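Zorkodeck Planning and Set-up Guide
Section 3: Planning your purchase and your budget

14 shares · 3 comments

Welcome back, and thank you for reading this part before filling in an order form. We know it is tempting to go straight to unboxing, but most of the calls we get in the first month are about things that could have been settled at the planning stage: a table that was too short, a hand that was ordered before anyone had picked the task, a spare part left off the list to save a little money. Give yourself an afternoon for this section, and keep a pencil handy.

By the time you reach the end you should have a task sheet, a table size, a parts list and a budget you can put in front of whoever signs for it. Section 4 (Placing the order) assumes you have all of these.

3.1 Try the job in simulation first

Every Zorkodeck account comes with a seat in Tillow, our simulator, and you can use it before you have bought any hardware at all. Please do! Moving a table in Tillow takes a few seconds and costs you nothing, while moving a real one that has been bolted down is a miserable morning for two people.

1. Sign in to Tillow and open a blank table.
2. Set the table length, depth and height to match the space you have in mind. Measure the real space with a tape; floor plans are often out of date.
3. Add the arm and choose which side it will reach in from.
4. Add one object from your own list of tasks. Pick the awkward one, the one with a lid or a handle or an odd shape, and leave the easy boxes for later.
5. Run the reach check, then save a still of the grasp for your task sheet.

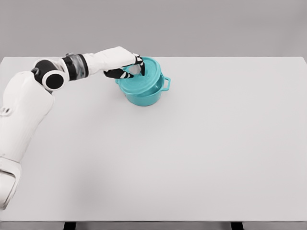 Page last changed: September

A lidded pot like the teal one in Tillow makes a good first object. The hand has to come over the top with the fingers on one side of the lid and the thumb on the other, and that will teach you a great deal about which hand you need to pay for. Notice too how much tabletop is left over to the right. If your own still looks like that, you may be able to order a shorter table, or you may want to keep the room for a second task later on. Either answer is fine, as long as you write it down.

Note: The simulator uses a plain wall and a clear table on purpose. Your own room will have shelves, outlets and people in it, so add anything that stands within reach of the arm before you trust the result.

3.2 Choose the hand before the arm

People nearly always do this the other way round, and we understand why, as the arm is the bigger thing and gets all the attention. But the hand decides what work you can do, and its weight comes out of what the arm is able to lift.

1. List every object you expect to handle in the first year.
2. Next to each, write how it will be held: from the side, from above, or by a handle.
3. Mark anything with a loose part, such as a lid, a cap or a drawer.
4. If you have marked even one, price the Nargate fingered hand. If you have marked none, the simple two-jaw gripper will likely serve you well and leave some money over.

Caution: Add the weight of the hand to the weight of your heaviest object, filled. A pot of water is a very different thing from an empty pot, and the simulator will treat it as empty unless you tell it otherwise.

3.3 Plan the table and the floor

1. Allow at least 9 inches of clear space behind the back edge of the table for cables and for your own hands.
2. Check that the table legs will not stand where the arm's base needs to go.
3. Find out what is under the floor covering before you plan on bolts.
4. Mark the full swing of the arm on the floor with tape and leave it there for a few days. You will soon learn if it crosses somebody's usual path to the coffee machine.

Caution: Do not plan to run the arm from a power strip shared with other equipment. Budget for its own outlet, and ask an electrician for a price early, while there is still time to be surprised.

3.4 Build the budget

Now for the part everyone puts off. Use the blank sheet at the back of this guide, and fill in the small lines first, as those are the ones that get forgotten.

1. Enter the arm, the hand and the controller from your quote.
2. Enter the table. The standard Engelbrecht table is $1272, legs included, with delivery quoted separately.
3. Set aside $1000 for the first year's wear parts: fingertip pads, cable sleeves and a spare hand cable.
4. Add training time for each person who will run the system, at their normal pay.
5. Add the electrician and any floor work.
6. Leave a line for the things you have not thought of, and please don't let anyone talk you into deleting it.

Note: Quotes are held for 21 days. If your approval process is slower than that, ask us for a planning quote, and swap it for a firm one when you are ready to buy.

3.5 Before you move on

Look over your task sheet once more with somebody who will be working beside the arm every day, and let them grumble. Then save your Tillow table under a name you will recognize, attach the still to the budget sheet, and turn to Section 4. Keep your pencil notes as well, because the installer will ask for the table height and the side the arm reaches in from.

3 comments · Share this page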